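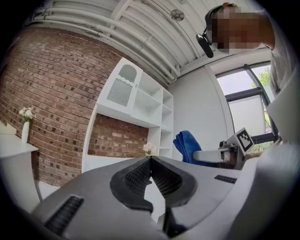
6 min read · README

The Lindholm Poster Archive: notes for anyone using the files

Hello, and thank you for downloading this. It is a catalogue of printed matter from the Lindholm studio, gathered from the plan chests, the flat drawers and one very heavy suitcase, and typed up over more evenings than I care to remember. If you study graphic design, teach it, or simply like looking at old theatre posters (I do, very much), I hope you'll find something to enjoy.

What's in it

The catalogue holds 1,709 records. Each record stands for one printed piece: a poster, a programme, a book jacket, an invitation card, and now and then a paper bag. There are 223 posters among them, and these are the part most people come for, though I'd urge you to spend a little time with the invitation cards as well, which are small and odd and often far braver in their use of colour.

The text of the catalogue is a single table, catalogue.csv. The scans live in the folder called scans, sorted by job number, and the notes folder has Randi Tveit's transcriptions of the pencil remarks found on the backs of proofs. Randi worked at the studio as a layout artist and can read the handwriting, which I can't.

The columns

job_no: the studio's own number, as written in the job book. Where a piece was never given one, you'll find a number beginning with X, which is ours.
title: whatever is printed largest. This was a rule we made early and regretted a few times, but we kept to it.
kind: poster, programme, jacket, card or other.
client: spelled as on the piece, so the same theatre may turn up under several spellings.
designer: see the section on credits below, please!
typeface: the main display face only.
process: screenprint, litho, letterpress or unknown.
width_mm and height_mm: measured on the sheet, trimmed or not.
condition: a short remark in plain words.

A word about typefaces

Two names will puzzle you. Panano is the heavy, rather friendly display face drawn in the studio for its theatre work, and Clemel is the narrower one made to sit underneath it. Both existed only as sheets of inked letters that were photographed and pasted up by hand, so the shapes wander a bit from job to job. If a capital R looks different on two posters, we have still called it Panano. Eskil Dalen would like it known that he disagrees with me over 19 of these, and his view is recorded in the notes folder under each job number.

Credits

The studio signed its work as a studio. Names in the designer column come from the job book, from the pencil remarks or from people who were there, and the source is given in brackets after each name. Where the sources quarrel we have put both names in, separated by a semicolon, and left it there. Please don't tidy these up if you share the table onwards. Some of these questions matter a good deal to the families.

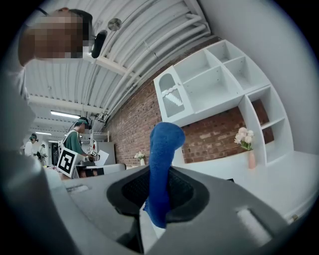
Can I use the scans in a printed book or a lecture?
Lectures, classroom handouts and student work are all fine, with the credit line "Lindholm Poster Archive" somewhere near the picture. For a printed book you'll need to write to us first, as several of the clients kept their own rights, and we will look up the piece and tell you who to ask.

Known problems

Colour is the big one. The first batch was scanned on an elderly flatbed which pushed every orange towards pink, and we haven't rescanned it all. The affected files have "old" at the end of their names. Posters larger than the scanner bed were done in parts and joined, so look out for a faint seam across the middle.

The Sikonel calendars are listed once per year, although each has twelve loose sheets. Splitting them would be a kindness to everybody and I do mean to get to it.

There are also 2 job books, and they overlap by a few months. Where the same number was used twice I have added a small b to the later one. So 408 and 408b have nothing to do with each other, despite both being for puppet shows.

Changes

Version 2, February: Randi's transcriptions added. Paper bags moved from "card" to "other". Accents put back into Norwegian titles after a spreadsheet ate them.
Version 1: first release, with apologies to the three people who received it without the scans folder.

Corrections are very welcome, however small. Send the job number and what you think it should say, and tell us how you know. Eskil reads these in the evenings and is good at replying, and I am slower but will get there.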